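The Press at the End of the Yard

You hear Bison before you see it. The lane comes down past the creamery wall, bends twice for no reason anyone has been able to give me, and then there is a low thump, a pause long enough to make you wonder, and another low thump. By the time I had parked the car and found my notebook I had already fallen into step with it, and I walked across the yard like somebody following a very slow brass band.

Bison is a hydraulic press, built to squeeze with a force of 200 tonnes, and it has stood at the far end of the Hennessy works since before most of the people who run it were born. It is painted a green that has gone almost black at the corners where hands have rested. Hennessy makes moulded rubber and laminated board parts, the sort of thing that sits inside a pump or behind a switch panel and is never looked at again until it fails, and for a long time nearly all of it came out from between Bison's two plates.

"She's not fast," Philomena Mac an tSaoi told me, raising her voice a little over the thump. "But you'd never have to send a part back for being out of flat." Philomena has been on the press floor since she left school and now runs it, and she talks about the machine the way my aunt used to talk about her range cooker, with great affection and a long list of complaints. The oil has to be warm before it will behave. The left-hand guard sticks in damp weather. There is a gauge that reads high, everyone knows by how much, and a new gauge was bought for it once and lives in a drawer.

I had come down because of the change that is under way, which had been described to me on the telephone as a modernisation. I was expecting something gleaming and a little sad. What I found was a good deal more interesting than that, and came with better biscuits.

The works took delivery of a second press in March. It is a Curora, an electric machine with heated plates and a screen on the side, and it stands in the bay where the old drop hammers used to be. Donal Foley, who looks after the maintenance, spent most of the winter getting the floor ready for it, and he showed me the new concrete with the sort of pride other men keep for a lawn. The old floor, he said, was a history of the place in layers, and every layer was a different height. They broke out a patch of brick, then a patch of something that might have been tar, and under that a drain that was on none of the drawings. The drain held them up for 8 days while it was traced to the river side, and I believe he could have talked about it for the same length of time again.

What the Curora does well is repeat itself. You tell it a temperature, a pressure and a time, and it gives you those three things at six in the morning exactly as it gave them at four in the afternoon. For laminated board this matters enormously, for the resin between the sheets has to soften, creep into every corner and then set, and if one side of the stack warms before the other you get a board that looks perfect and bows like a saddle a week later. I was shown one of these. It rocked on the bench when I put my finger on it, and Philomena looked at it with real dislike.

Finished work goes from the presses to the trimming benches and then upstairs to inspection and packing, up a wooden stair worn into dips. The windows are good up there, and it is the one room in the building where you can hold a conversation without leaning in. 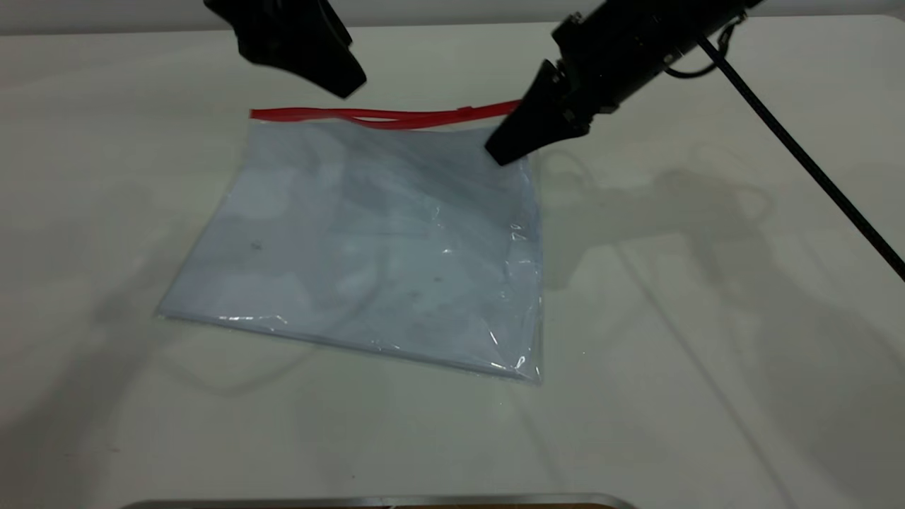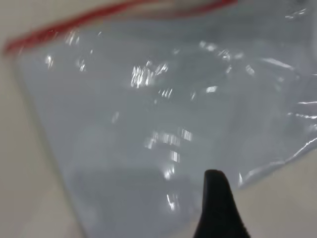
Orla Ní Chonaill came to Hennessy from a company called Wurno, further up the coast, where she had written the cooking programmes for a whole row of electric presses. Cooking is the word they all use. She has the recipes for the Curora in a fat ring binder as well as in the machine itself, and she will tell you cheerfully that the binder is the one she trusts. When she arrived she spent her first fortnight standing beside Bison with a notebook, writing down everything the operators did, including the things they swore they didn't do.

"They'd all say, oh, I just close it and wait," she said. "And then I'd see them ease it off a hair, let the air out, and bring it down again. Every one of them did it and every one of them did it at the same moment. I asked how they knew and they looked at me as if I'd asked how they knew it was raining."

That little easing off is called breathing the mould, or bumping it, and it lets trapped air and gas escape before the rubber sets around it. Newer machines can be told to do it, of course, and the Curora had a setting for it from the day it came. But the timing it was given to begin with was a textbook timing, and the parts had blisters in them the size of lentils. Orla put in the timing from her notebook, and the next batch was good enough to ship. Senan Coughlan, who had run Bison on the late shift for most of his working life, was brought over to see the result, turned a part over in his palm, grunted, and went back to his tea. I'm told this was high praise.

Senan is teaching two apprentices this year, and he is firm that they should both start on the old press. His reasoning is that you can feel Bison working. The note of the pump drops as the load comes on, the handrail hums, and if the stack has gone in crooked there is a sort of shiver through the floor that you will notice in your knees before you notice it anywhere else. He has them stand with their eyes shut (well back, and with the guard down) and say out loud when they think full pressure has been reached. They were hopeless at first, he says. One of them is now better than the gauge, although, given the gauge, that may not be saying a great deal.

The office side of all this belongs to Dymphna Cronin, who does the ordering and the quoting and who made the case for the new machine in the first place. She is a careful woman with a good memory for prices. The electricity bill worried her far more than the purchase did, and she still goes down on the first of the month to read the meter herself. So far it has been kinder than she feared. An electric press draws hard when it moves and hardly at all when it is holding, whereas Bison's pump runs from the moment somebody turns the key until the moment somebody remembers to turn it off.

So will the old press go? I asked everyone, and I got a different answer each time. Donal would like to strip the main cylinder, fit new seals and give it another long spell of work, and he has found a firm that will regrind the ram. Dymphna would like to see what the ram costs first. Philomena said the big pump gaskets won't fit between the Curora's plates in any case, and there are customers who have been ordering those gaskets for longer than she has been there, so she doesn't see what there is to discuss.

The open day is on Wed 3 September, when both presses will be running and the apprentices will be showing visitors how a stack is laid up. Sensible shoes, please, and mind the stair. Parking is at the creamery end of the lane.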